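Grirnell gripper fingers, set of two, bought for our after-school robotics club

Our club used the Jatton fingers until January, when the second pair cracked. The Grirnell set costs $60 and bolts on with the same screws. The flower arranging unit was a fair test for them, with artificial tulips, single stems and one tall leafy plant. 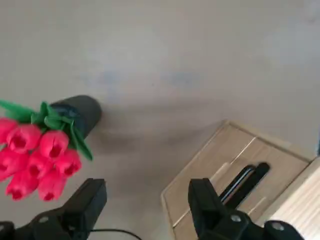
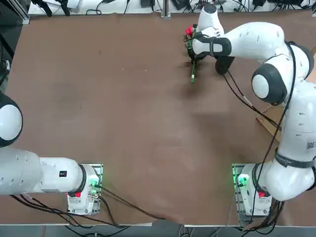
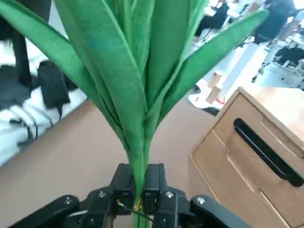 Kadri Siliņa wrote in the comments that her students had to lower the closing force before thin stems would stay straight, and that the printed guide skips this step.

Setup took us 6 minutes per arm. The instructions are poor and the spare pads cost extra. Four stars. I would buy them again for a class.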